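# Artificial flower arranging

**Artificial flower arranging** is the practice of composing decorative displays from manufactured flowers, stems and foliage. It shares most of its vocabulary and much of its method with the arranging of cut flowers, but differs in how the material is prepared, supported, cleaned and stored. Displays of this kind are found in homes, hotel lobbies, offices, stage sets, shop windows and places where live plants are impractical or unwelcome.

The term covers work in fabric, paper, plastic, foam and wax. Older writing often uses "silk flowers" for the whole field, although most stems sold under that name today contain no silk.

## Materials

### Stems and heads

An artificial stem normally consists of a wire core in a colored sleeve, a flower head fixed to one end, and leaves attached directly or by short side branches. Heads are made either as a single molded piece or as layers of petals threaded onto a peg. The second type can usually be pulled apart, washed and put back together.

Makers generally divide flowers into three groups according to their place in a display:

- **Focal flowers** have a single strong bloom. The rose is the most widely used, followed by the peony and the sunflower.
- **Mass flowers** have a broad, rounded head made up of many small florets. Hydrangeas and chrysanthemums belong to this group.
- **Line flowers** carry their blooms along the length of the stem, as in delphinium and gladiolus.

A pairing of one focal and one mass flower is the usual starting point for instruction. Red roses with pale blue hydrangeas are a common choice, as the two differ clearly in color, outline and texture, and a student can see at once where one type is crowding the other. 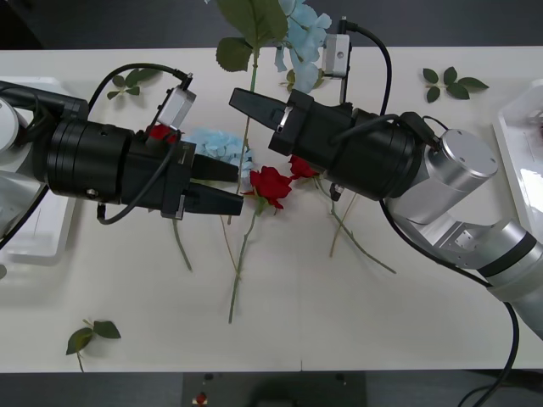 *Artificial flowers and leaves on a white tabletop, with red roses among them.*

### Foliage

Leaves are supplied in two forms. Fixed foliage is part of the flower stem and cannot be moved far along it. Loose sprigs are short, separate stems bearing a few leaves, and are added at the end to cover gaps, wire joins and the rim of the container. Rose-type leaves are the most versatile of these. Arrangers are advised to keep sprigs apart from the main stems during preparation, as they are easily lost under larger heads.

### Supports and containers

Cut flowers require water and a support that tolerates it. Artificial stems require neither, and the choice of support is wider. Dry foam is the standard material for low bowls and baskets. Tall vases may be filled with gravel, glass beads or crumpled wire mesh. Permanent displays are sometimes set in plaster, although this prevents later correction and makes cleaning difficult.

Because artificial stems are light, a container that would be steady when full of water may tip over when empty. Sand or gravel is commonly placed in the base before the foam is cut to fit.

## Preparation

### Laying out

Most manuals recommend that every stem be laid out on a flat surface before any is placed in the container. A plain, light-colored table is preferred, since green stems and dark leaves stand out against it. The surface should be long enough to hold the whole set without heads being stacked on one another. Two smaller tables pushed together will serve.

The layout has two purposes. It allows damaged or faded pieces to be found and set aside, and it gives a first idea of the order in which the colors will appear. In the *row layout*, heads are placed along the far side of the table with the stems pointing toward the arranger, and the two types of flower are alternated where numbers permit. In the *group layout*, each type is kept in its own pile. The row layout takes longer but reduces the risk of using all the focal flowers on one side of the display.

A row need not be straight. Many arrangers let it dip in the middle, so that the heads form a shallow V and the stems converge toward the near edge of the table.
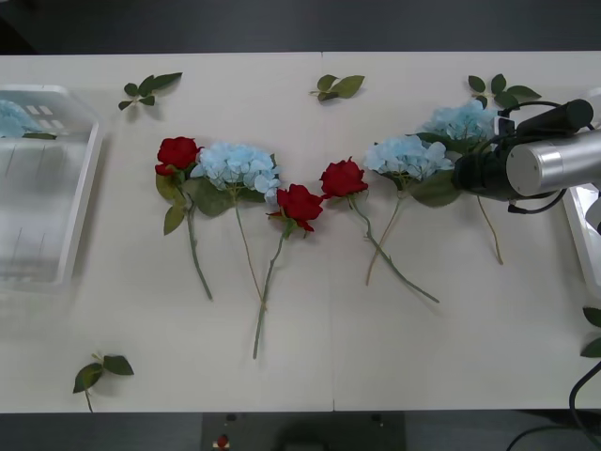 Crossed stems are acceptable at this stage and are often useful. Where two stems cross on the table, the crossing point indicates the level at which they would naturally be tied in a hand bouquet. Stems that extend well past the others are noted for trimming or reserved for the tallest position.

### Opening and shaping

Stems that have been packed flat for shipping need to be shaped before use. Leaves are bent away from the stem individually, beginning with the lowest. Petals are separated with the fingertips, and folds in fabric heads may be relaxed with steam from a kettle held at a safe distance. Hydrangea heads are turned upside down and gently shaken, which lifts the florets and restores the rounded outline.

Roses are sold at different degrees of openness, from tightly furled buds to full blooms. A set that mixes these looks more natural than one in which every head is identical. Where a supplier provides only one form, the outer petals of a few heads can be curled back by hand.

### Cutting

Wire-cored stems must be cut with wire cutters. Floral scissors and pruning shears will be damaged by the core. It is customary to bend a long stem before cutting it, as a bend can be reversed and a cut cannot. Cut ends should be covered with floral tape if the display will be handled by the public.

## Methods of arrangement

### Hand-tied bouquet

The arranger holds the first stem upright and adds each following stem at a slight angle, always in the same direction, turning the bunch after each addition. The resulting spiral allows the heads to spread while the stems stay narrow at the tie. Artificial stems do not slide against each other as easily as fresh ones, and a temporary rubber band is often used until the spiral is complete.

### Vase arrangement

Mass flowers are placed first to establish the width, followed by focal flowers at varied heights. With three hydrangeas and three roses, the hydrangeas are normally set as a low triangle and the roses raised between them. Foliage is added last.

### Low centerpiece

Table centerpieces are built on dry foam in a shallow dish. The finished height should allow seated guests to see one another. Stems are cut short and inserted at an angle, with the outermost heads resting nearly on the table surface.

## Instruction

Artificial material is widely used for teaching because it can be taken apart and reused. The Dreleck course in decorative arranging, written by Shufen Xue and Jianhua Cao, is taught entirely with artificial stems in its first term. Students complete 2 assessed pieces from the same set of flowers, one hand-tied and one in a vase, and are required to return the stems straightened and sorted by type.

Xue and Cao place particular weight on the layout stage. Their workbook asks students to rearrange a single row several times before picking up a container, moving one head at a time and noting the effect on the flowers to either side.
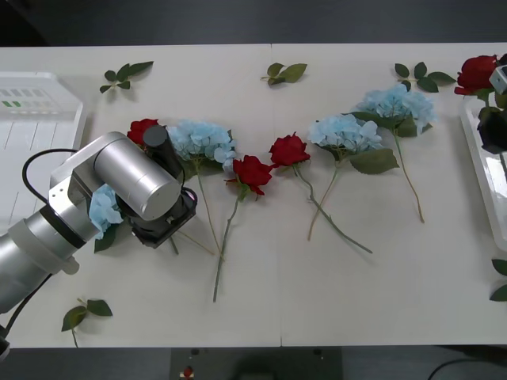 A head moved to the end of the row, for instance, may leave two roses side by side. The workbook treats this as a matter of judgment: paired roses can give a display a clear center, but the same pair near an edge tends to pull the whole design off balance.

Iresha Weerakoon has criticized the method as too slow for commercial training. In a January lecture at Kaewkla, she argued that students who plan every stem on the table become reluctant to make changes in the container, where height and depth first become visible. Sille Hallgrímsson has defended the practice for beginners while accepting that experienced arrangers seldom need it.

## Care and storage

Dust is the main cause of deterioration in indoor displays. Weekly dusting with a soft brush is sufficient in most rooms. Plastic stems can be rinsed in lukewarm water with mild soap, but fabric heads should be tested first on a hidden petal, as red dyes in particular may run.

Direct sunlight fades most artificial flowers within a few seasons. Blues are often the first to lose strength, and pale hydrangeas may turn gray – a change that is difficult to notice until a new stem is placed beside an old one.

For storage, stems should be laid flat in long boxes with tissue between layers, heads alternating from one end to the other. Loose sprigs are best kept in a separate bag. The Grellitz collection, which holds 312 stems for loan to schools and theaters, stores its roses upright in racks to protect the petals. Its curator, Kaiwen Han, reported that 113 of these stems had been repaired at least once as of June 2023, most often where the head joins the wire.

## See also

- Dried flower arranging
- Floral foam
- Hand-tied bouquet
- Paper flowers
- Wreath making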